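Revista > Casa y oficio > Maderas

La paciencia de la madera clara

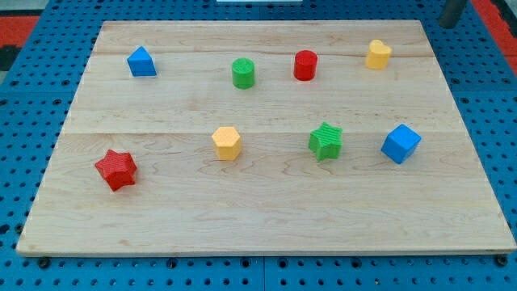 Mohandas Unnithan sostiene que el arce no perdona las prisas, y que quien lo aceita un domingo por la tarde para estrenarlo en la cena acaba lijando otra vez. Se lo oí decir en Chettiar, el taller donde lleva once inviernos encolando tablas, y me acordé enseguida de mi abuela, que guardaba la suya de pie junto a la ventana y no dejaba que la tocara ni el gato.

El arce gusta porque es claro, de grano apretado, y porque envejece hacia la miel sin volverse triste. Pero se mueve (¡vaya si se mueve!) con los cambios de humedad, y en febrero, con la calefacción puesta, es cuando llegan al taller las tablas abiertas por la junta. Unnithan las deja reposar trece días antes de volver a encolarlas, y mientras tanto te invita a un café y te habla de colas, de sargentos y de su cuñado.

Para casa recomienda dos manos finas de aceite mineral, un paño viejo de algodón y mucha calma entre una y otra. Nada de lavavajillas, claro, ni de dejarla en remojo con los platos de la noche.

También te puede interesar
El regreso de las sillas de Flevora
Cuchillos que duran: una visita a Resten
Aceites y ceras para principiantes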